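Comurico Reuse Program: Progress Report to the Gristia Fund

Prepared by Hanneke Lambrechts, program lead
2022-03-01

1. Summary

The grant pays for collecting, sorting and reselling small household goods that would otherwise go to landfill. Since the last report we have taken in 1,109 donated items. Sorting is on schedule. Resale is behind, mainly due to the late opening of the Tinska shop.

2. Collection

Clothing and books still make up most of what comes in. Costume jewelry has grown faster than we planned for. It takes little space but a lot of sorting time, and we had no price list for it at the start of the grant. Griet Segers has now written one, with separate bands for plain metal, stones and mixed sets. 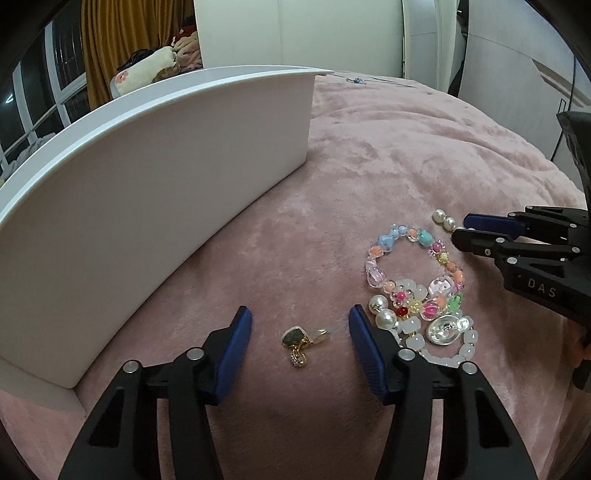

Gold-toned piece with a heart-shaped charm and dark stone.

Pieces with broken clasps go to the repair group. Single earrings are sold by weight to craft buyers.

3. Resale

Roughly 900 items are priced and ready. The Tinska shop was due to open in September but the lease was signed late – the landlord wanted changes to the fire door, which we paid for out of the fit-out line. Teun Wouters has moved stock to the Yammine market stall in the meantime. Sales there are steady but the stall is too small for furniture or bedding.

4. Packaging

We have stopped buying new gift boxes. Donors are asked to leave any clean box with their items, and these are reused for smaller goods. Plain white ones are the easiest to label and stack. Lids often go missing, so open boxes are kept for storage and display.

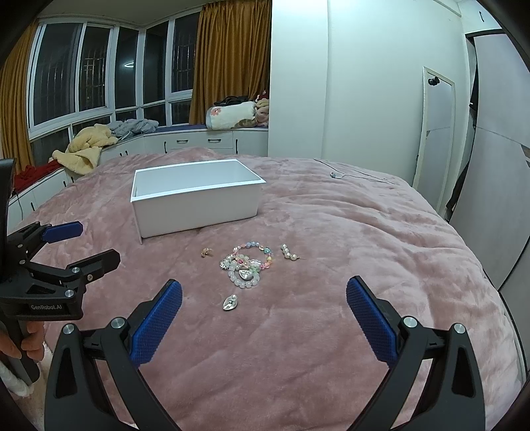 5. Budget

Spending is within the approved total. We ask to move the unspent shop rent to transport, which has cost more than planned. Catherine Lennox has sent the revised sheet separately.

6. Next period

– Open the Tinska shop and close the market stall 4 weeks later.
– Train 3 more sorters on the jewelry price list.
– Agree a pickup schedule with Liesbeth Van Damme for the outlying villages.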